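Cernar Kitchen Kit: Data Card

Summary
The Cernar Kitchen Kit is an arm, gripper and software package offered for household tidying tasks. The accompanying data set, Lullach, holds 1468 episodes recorded at 2 camera positions, one fixed and one at the wrist. The task shown is picking up a spoon from a wooden counter beside an open dishwasher.
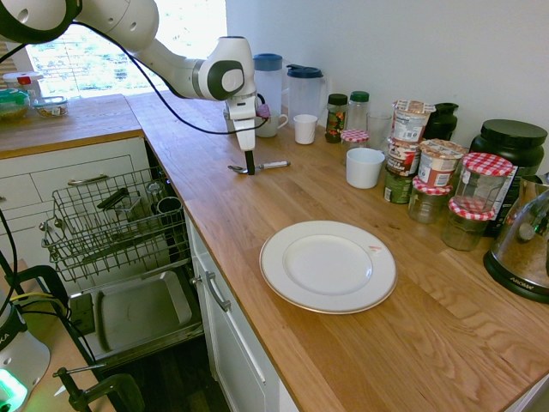 Contents and Access
Each episode contains both video streams, joint positions and a short written instruction. Episodes are capped at 4000 time steps. A starter set of 100 episodes is supplied with every kit; the full set requires a signed license.

Known Limits
Polished metal produces strong highlights in the wrist view. Users training on that stream alone should check results on utensils with white handles and bright collars. 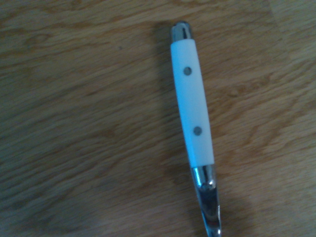 Fakell Institute | Household Automation Group

Questions on licensing should be sent to Mi-kyung Shim. Requests received by noon on Thursday are answered the same week.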